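Reading time: 3 minutes

We're finally buying an arm (well, we're finally budgeting for one)

2018-07-17

So the numbers came back from Feritz and I've been staring at them since lunch. The quote for a small tabletop arm, the basic gripper and the mounting plate is $3,661, and that's before shipping. I had told everybody at Zelbridge to expect something a good bit higher, so you can imagine the mood in the workshop when I read it out!

Quick recap for anyone who missed the spring posts. We want one arm, on one table, picking up ordinary things from around the house and putting them down somewhere else. Our members have been asking for this for ages, and the old plan (rent time on somebody else's setup over in Grikmont) got us 15 hours of actual use over a whole winter. Most of the rest went on driving and on finding out that the room was booked.

Deividas Stankevičius went through the quote line by line with me, and he's much better at this than I am. He spotted that the spare finger pads were listed twice, which takes $376 off if Feritz agrees. I've emailed them and I'm feeling hopeful. He also wants us to hold back money for cables, clamps and a proper emergency stop button, and I didn't argue – I've seen what our cable drawer looks like.

The other quote was from Bach. Nice people, quick to answer the phone, and their arm can lift more than the Feritz one. But it needs a heavier stand than anything we own, and we'd be paying for strength we don't have a use for. A soft ball or a cardboard box doesn't weigh much. If we ever move on to full toolboxes I'll happily call them back.

What I really care about is reach, and how wide the gripper opens. A small ball is fine for pretty much any gripper on the market. A tissue box is another story: grab it across the wrong side and the cheaper fingers just won't open far enough. Anything with a stem makes me nervous too, and bags are a headache all on their own, with nothing stiff to hold on to. I've asked both firms for the full opening width in writing, and for the reach measured at table height (the brochure number is always the arm stretched straight out, which does us no good at all).

We've also been working out how much table to leave open at the front and how much stuff can live along the wall. My vote is for a fixed camera off to one side, a back row that stays put, and plenty of bare wood for the thing being moved.

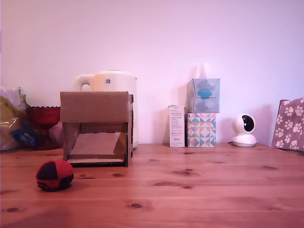
What happens next

The order has to go in within 8 weeks or the Feritz price runs out. Before that we need a yes from the members, a answer on those finger pads, and somebody to measure the doorway (I keep saying I'll do it). Delivery would be in January at the earliest, and I'd like the table bolted down well before then.

If you've bought an arm this size yourself, please write and tell me what you forgot to budget for. Deividas is guessing it'll be the power supply. I'm guessing software updates, and we have a coffee riding on it.

Contact the Zelbridge workshop | © 2018 Zelbridge | Back to top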